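Work Enclosure Inspection Checklist – Walls, Baskets and Floor Surface
Flastcombe site, Bay 3

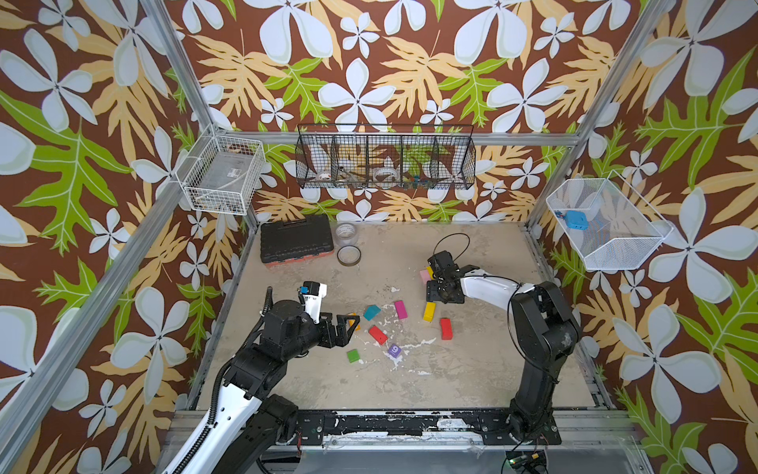

Facilities and Bench Safety, Flastcombe

Inspected by: Cremilda Marinho
Reviewed by: Tipene Bright
Date: 9/1/22
Form revision: 10

Results are entered as OK, ACTION or N/A. Comments are required for ACTION and optional otherwise.

1. Frame and rails
1.1 Posts and back rail, fasteners tight – OK
1.2 No sharp edges at hand height – OK
1.3 Aluminum frame free of tape residue – ACTION
Residue on the lower right post. Remove with citrus cleaner, no scrapers.

2. Wall covering
2.1 Floral wallpaper bonded at corners – OK
2.2 No lifting at basket fixings – OK
Comment: seam on the left side was re-glued in July. Holding.

3. Wall storage
3.1 Black five-compartment basket secure on back wall – OK
3.2 Contents sorted by compartment – ACTION
Tape is stored in two compartments, leftmost and middle. Combine if space allows. Metal tools stay in the second.
3.3 White basket, left wall – OK
Holds one clear packet. Label to be checked against the stores list (D. Iwasaki).
3.4 White mesh basket, right wall – OK
Small blue device inside. Keep its cable within the basket.

4. Floor surface
4.1 Free of cracks and raised edges – OK
4.2 Surface condition – ACTION
Worn and scuffed, with white splotches across the beige. No trip or snag hazard found. Replacement sheet quoted by Schumacher, order 38, not yet approved.
4.3 Loose items – ACTION
Clear cup and a roll of clear tape left out at the back, next to the black case. Return the tape to the wall basket. Cups are not stored on the floor surface.
4.4 Carrying case closed and clear of the front edge – OK

5. Toy blocks
5.1 Wooden blocks free of splinters – OK
5.2 Paint intact, no flaking – OK
5.3 Number legible on the lavender cube (9) – OK
5.4 Box available for end-of-day storage – ACTION
No box assigned. T. Tsuchiya to supply one.

Open actions: items 1.3, 3.2, 4.2, 4.3 and 5.4. Item 4.2 stays open until the order is decided – all others to be closed by the next inspection.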